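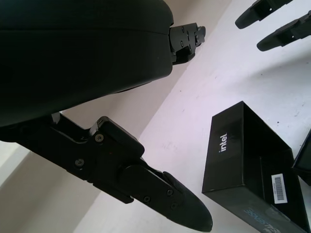
**1/** Three months into cooking from my freezer on weeknights. A few people asked how I keep track of it, so I'm putting it all in one thread.

**2/** The freezer is a Vovo chest model that came with the house. Chest freezers hold a lot, but things sink. Last April I found a bag of peas at the bottom with no date on it. I threw it out, along with most of what was under it.

**3/** Now everything goes in flat. Soup, chili, cooked beans, sauce. I fill a quart bag, press the air out, lay it on a sheet pan and leave it overnight. The next day the bags stand up like files in a drawer.

**4/** Labels: masking tape and a marker. Write on the tape before you fill the bag. Name, month, how many it feeds. I tried the Zeltik app for this and quit after 9 days. Typing in every bag took longer than packing it.

**5/** The list is on paper, taped inside the pantry door. When a bag goes in, I add a line. When a bag comes out, I cross it off. If the page is full I copy what's left onto a new one.
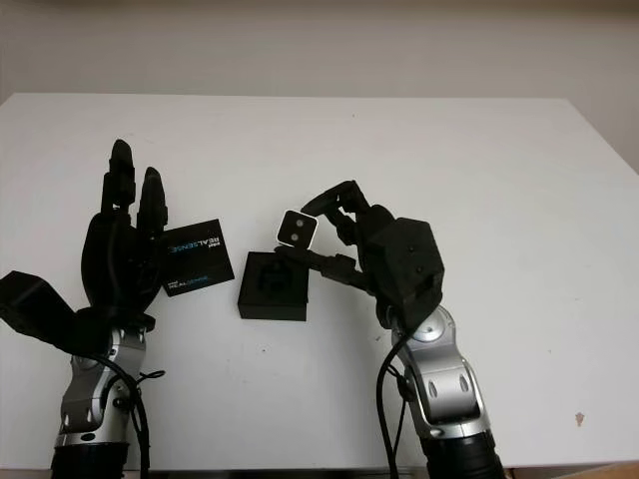 **6/** What freezes well for me: black beans, lentil soup, tomato sauce, cooked rice, meatballs, shredded chicken in broth, grated ginger.

**7/** What doesn't: potatoes in soup (they go grainy), anything with a lot of sour cream, cooked zucchini, hard-boiled eggs.

**8/** Rizwan Kiani asked about curry. Yes, it freezes fine. I make the paste from the Kongkaew cookbook in a double batch and freeze it in an ice cube tray. Coconut milk can separate when it thaws. Stir it over low heat and it comes back together well enough for a Tuesday dinner.

**9/** Thawing: I move tomorrow's bag to the fridge after dinner. If I forget, a flat bag in a bowl of cold water is soft enough to get into a pot by the time the rice is done.

**10/** Correction to 6. Birger Rønning points out that rice should be cooled fast and frozen the same day, not left out on the counter all evening. He's right. I spread mine on a pan so it cools quicker.

**11/** On the list right now: five bags of lentil soup, some sauce, one chicken, and a bag that says "broth?" in my handwriting. I'm opening that one tonight.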